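You are here: Home / Around the House / Kitchen / The Great Container Sort-Out

The Great Container Sort-Out (or, how I got my bottom drawer back)

I've been putting this one off since before Easter, and if you've ever stood in my kitchen while I tried to find a lid for the leftover pumpkin soup you'll know why. There is a drawer. It's the deep one, bottom left, next to the oven, and for as long as we've lived in this house it has been The Plastics Drawer. You open it with one foot braced against the cupboard, something springs up and jams under the benchtop, and then you're on your knees with a wooden spoon trying to poke it back down so the thing will close again.

Well, last Sunday it rained from breakfast onwards, the footy was cancelled, and I had a pot of tea and no excuses left. So I got into it.

I started by carting the lot over to the big white table, because I've learnt my lesson about sorting on the kitchen floor (the dog thinks it's a party). It took four trips with my arms full. I'd honestly thought it was a medium sort of collection. My mum had the same habit, she kept every margarine tub that ever came through the door and they all had a job, from freezing stock to storing buttons, and I suppose I've inherited it along with her mixing bowls.

My method, if you can call it that, was to ignore the bottoms completely and begin with the lids. Every lid went down flat in one layer, sorted by colour first and then by shape. Then I picked up the containers one at a time and went looking for a partner. I'd always done it the other way around, and you end up trying nine lids on one tub and getting cross. Doing it by lid you can see straight away that you've got a whole family of blue rounds and nothing round to put them on.

If a pair clicked on all sides, it stayed on the table with its lid on. If it clicked on three sides and popped up on the fourth, it went into the "maybe for the shed" box. And if it had no partner whatsoever it went in a bag by the back door, and I made myself a rule that I wasn't allowed to go back and rescue anything from the bag. (I rescued one. It's the perfect size for half an onion and I'm using a saucer on top.) 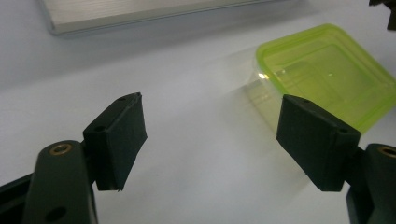
The lime green ones were the pleasant surprise of the afternoon. I bought them years ago as a set, from the Flutar shop that used to be in the arcade beside the post office, and I was sure I'd lost most of them to school lunches and other people's barbecues. They'd simply sunk to the bottom. I do love a bright lid. You can spot it at the back of the fridge behind the yoghurt, and when you send a bit of slice home with a friend you've some hope of recognising it when you go round to theirs. I've gone through phases of wanting everything to match, all clear glass with those bamboo tops, very serene, and then I price it up and come back to my senses.

The Kumura ones did less well. They're a lovely shape, long and shallow and just right for a couple of fillets of fish in marinade, but the little flaps on the sides have gone brittle and two of them snapped off in my hand while I was testing. I kept one as a tray for the seedling pots and let the others go.

Then there were the things that had no business being in that drawer at all. I found the icing nozzles I replaced in July, half a set of popsicle moulds, a tea strainer, and the lid of a thermos we haven't owned since the kids were in primary school. Also a very flat birthday candle. I put the candle back in the cake tin, where I'm sure it will be needed at nine o'clock some night when it's too late to get to the shops.

Once everything was paired up I gave the whole lot a wash in hot water with a good spoonful of bicarb, because plastic that's been shut up in a drawer gets a smell to it, and anything that had met a bolognese in its past was still orange. The bicarb did a decent job on the smell and a so-so job on the orange. A friend swears by leaving them out on the lawn in full sun for a day, so I'll give that a go when we next see any. They dried on tea towels all over the kitchen and we had toasted sandwiches for tea as there was no room to cook anything else.

Putting it all back was the part I'd been looking forward to. The squares nest inside each other down the left, the rounds go down the right, and the lids stand up on their edges in the middle like records in a crate. I'd seen fancy dividers for that from a mob called Tellness, and I had them in my online cart and everything, but then I tried an old wire letter rack from the study and it fits like it was made for the job. It slides a bit when you pull the drawer open quickly. I've stuck a square of that rubbery non-slip mat under it and it's behaving so far.

The drawer now shuts with one finger. I've shown everybody in the house, and I've shown the neighbour, who came round to borrow a ladder and was very gracious about it.

A few of you asked after my last post what I do about the freezer, and whether I label. I do, but only with masking tape and a marker, and only if I remember before it goes in. Otherwise we have what's known here as Mystery Thursday. I'm planning to tackle the freezer next, once we've eaten our way down to the bottom shelf, and I'll write up how it goes. In the meantime, if anyone has a good trick for getting old sticker glue off a lid without scratching it, please pop it in the comments. I've tried eucalyptus oil and it's taken off most of it, but there's one big patch that won't shift and I'm running low on patience and oil.

Filed under: Kitchen, Tidying, Rainy Days
4 comments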